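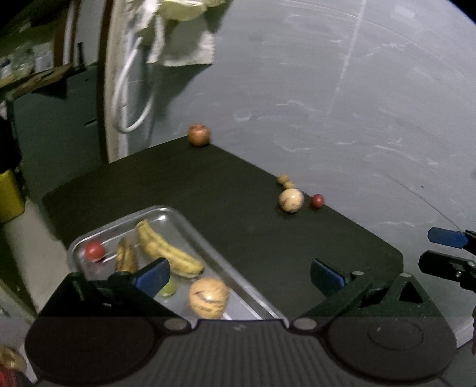 Misum adds low-voltage wiring to four commercial lighting lines

Misum will begin shipping low-voltage versions of its Kivent ceiling fixtures in April. The change covers 4 product lines and 18 fixture sizes, and replaces the separate driver box with a single supply unit made by Voltance.

One supply unit feeds up to 200 watts of connected fixtures. Installers can mount it in a closet or above a drop ceiling - no outlet is needed at each fixture.

"Most of the service calls we logged were for drivers, and most of those drivers were hard to reach," said Farzana Tanoli, product manager at Misum. The company reviewed 2,658 service records before settling on the design.

Existing Kivent mounting plates remain compatible. Wiring diagrams are available from distributors on request.

Press contact: Eliseo Villaseñor, Misum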